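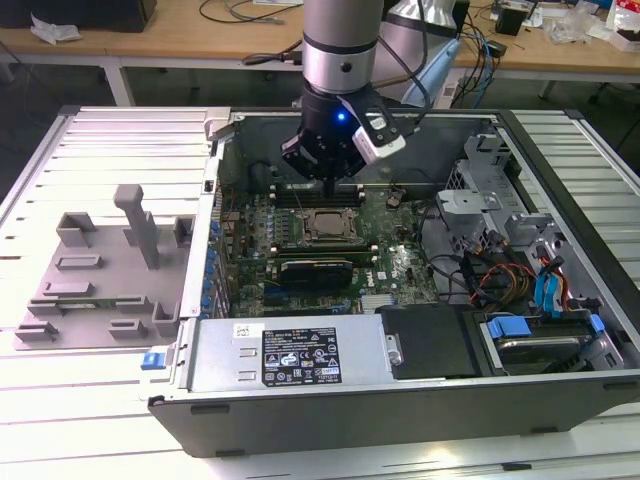 **Tukuvley 1.4 patch lands on PC, with consoles to follow in August**

Zodach has released the 1.4 update for its co-op mining game Tukuvley. The PC version went live this morning at 10 a.m. Eastern, and players on PlayStation 5 and Xbox Series X|S will get the same update in August. Cross-play is switched off until all three versions match, so mixed groups will have to wait a few weeks before they can dig together again.

The largest addition is a new region called Heffernan, a flooded quarry on the east side of the map. It opens once your crew has finished the second pump station. Heffernan has its own weather, two new ore types, and a rail line that has to be cleared before carts will run on it. Zodach says the region is tuned for crews of three or four. Solo players can enter, but enemy health no longer scales down past the first gate, and the studio recommends bringing at least one upgraded lamp.

Storage has been reworked as well. Until now each player's locker held 100 stacks, and the shared depot held the same amount. The locker stays as it was, while the depot goes up to 200 stacks and can be sorted by weight, value, or the date an item was added. Anything you have marked as a favorite can no longer be sold by accident from the depot screen. That last change has been near the top of the request list on the official forum since launch.

Combat changes are smaller. The rivet gun does less damage at long range and reloads a little faster. The shovel's heavy swing now breaks shale in one hit. Cave lice no longer follow players up ladders, and the Foreman boss will not reset if one member of the crew drops out in the middle of the fight. Players who lost progress to that reset won't have it restored.

Performance got a fair amount of attention in this release. The PC version now builds its shaders on first launch, which adds a wait before the main menu but should get rid of most of the stutter in the lower tunnels. Water quality has its own slider, separate from general effects. If you are on an older graphics card, start with water on Low and shadows on Medium, then raise one setting at a time. The game also remembers your display mode between sessions, so it should stop dropping back to windowed mode after every update.
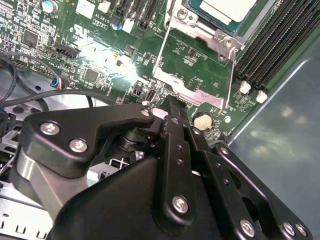
*Close in over the motherboard, just below the CPU bracket.*

The new season pass starts alongside the patch. It runs on Skekon, the account service Zodach moved to earlier this year, and you need a linked Skekon account to claim anything from it. The free track includes a helmet, a lantern skin, and a small amount of scrip. The paid track costs 3,000 scrip and adds outfits, cart decorations, and a second depot theme. All of it is cosmetic. Unclaimed rewards from last season will stay in your inbox until the next major update and will then be removed.

Existing saves carry over to 1.4 with no extra steps. Mods are another matter. Anything that changes the inventory screen will probably break, and Zodach suggests disabling all mods before the first launch and turning them back on once their authors have updated them. A legacy branch with version 1.3 is available through the beta menu for anyone who wants to finish a modded run first. Saves made in 1.4 cannot be opened in the older version, so copy your save folder before switching.

Known issues at the time of writing:

- Rail switches in Heffernan can appear in the wrong position for players who join late. Leaving the region and coming back fixes it.
- The depot search box doesn't accept accented characters.
- Ultrawide monitors show black bars during the opening cutscene.
- Controller vibration may keep going after the drill is put away. Opening the pause menu stops it.

A small hotfix is planned for the first two of these. The studio has not given a date for the others.

Zodach also shared a short note on what comes next. Version 1.5 will focus on crew management, including a proper kick vote and private lobbies with passwords. A photo mode is being tested internally and may arrive in the same update. There are no plans for a Switch version at present.

The full patch notes are posted in the game's launcher under News. The download is larger than usual for returning players, as the map files have been repacked, and the launcher needs room for both the old and new files while it installs.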